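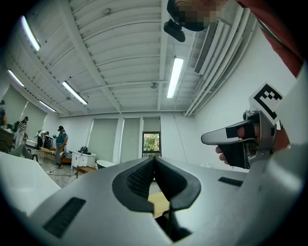
Corin Mac Giolla
Home and Garden Editor, Harow

How to Measure Your Bathroom Before You Shop for a New Vanity

I have helped a good many friends pick out a vanity over the years, and the trouble nearly always starts at home, with a tape measure left in the drawer. So pour yourself some coffee, find a pencil and give this a quiet half hour before you go anywhere.

Start with the wall. Measure the width at floor level and again at counter height, and write down the smaller number. Old walls lean — mine certainly do! 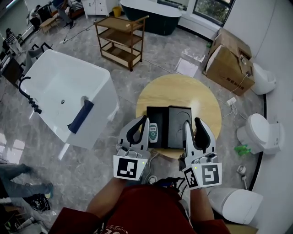
Next, open the bathroom door all the way and mark where its edge lands with a bit of painter's tape. Do the same for the shower door, if you have one. Then measure from the floor to the middle of the drain pipe, and from the nearest corner over to it.

Now tape the outline of the vanity on the floor and live with it for a day or two. I did this in February with a cabinet 100 cm wide and ended up going down a size.

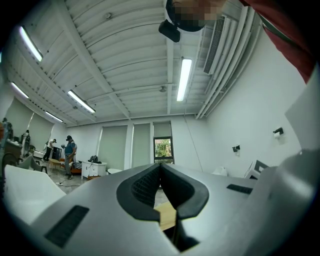 Under the arched ceiling, with its long light fixtures.

Take your notes along to the store, and bring a paint chip too, as whites can look very different under store lighting. Ask whether the faucet and drain are included in the price.

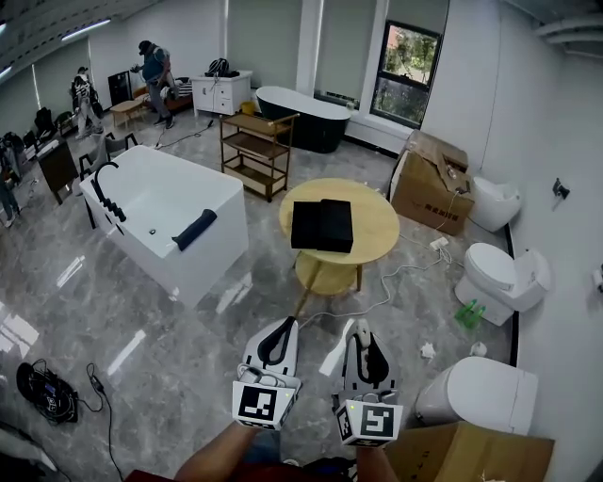

Bathroom fixtures on show, with a round light-wood table on the marble-patterned floor.

Once you're home, check your numbers one more time before you order.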